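5. Preparing the casting bed before the first pour

This section is for the Skudia 600 extruder with the Alcombe bed rail. If your plant has the older rail, please use section 5B.

The bed must be clean, straight and lightly oiled before any strand is pulled. Plan one full shift for the first preparation. Later it goes much faster.

5.1 Cleaning and oiling

1. Switch off the bed heating and wait until the steel can be touched by hand.
2. Remove all old concrete with the flat scraper. Do not use a hammer on the bed plate.
3. Vacuum the dust, starting from the live end.
4. Fill the sprayer with release oil and spray one thin layer. The surface shall be shiny but without puddles.
5. Wipe the first metre at both ends with a dry cloth.

Note: Too much oil goes onto the strands and reduces the bond. If a strand has become oily, clean it with a solvent cloth before tensioning.

5.2 Placing the strands

1. Pull the strands one by one with the trolley. Maximum trolley load is 500 kg.
2. Pass each strand through the guide plate in the order of the drawing supplied with your order.
3. Fit the wedges and check that all the parts of each wedge are at the same level.

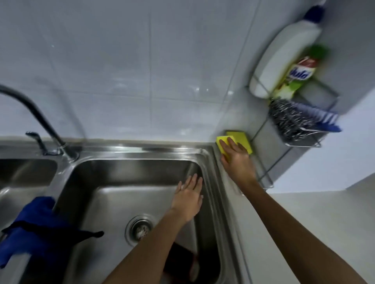 4. Tension each strand first to a small load, only to remove the slack. After this, go to the full load written on the drawing.
5. Write the elongation of every strand in the bed sheet (form 218).

CAUTION: During tensioning, no person may stand behind the anchor plates or beside the bed. Close both gates and switch on the warning lamp. A broken strand can kill.

Note: If the elongation is outside the limits on the drawing, release the strand and check the wedges. Do not correct the value by pulling more.

5.3 Setting the extruder on the rail

1. Lift the machine only at the four marked points.
2. Lower it slowly until all wheels touch the rail.
3. Check the gap between the side plates and the bed on both sides. It must be equal.
4. Connect the water hose and the power cable. The cable drum must turn freely along the whole bed.
5. Run the machine empty for a short distance and listen for unusual noise from the augers.

After every 1000 metres of produced slab, measure the augers again and compare with the wear table in section 9.

Spare wedges and scraper blades can be ordered from Iltance. For questions about this section, please write to Mwajuma Nyanda in the service department and mention the serial number of your machine.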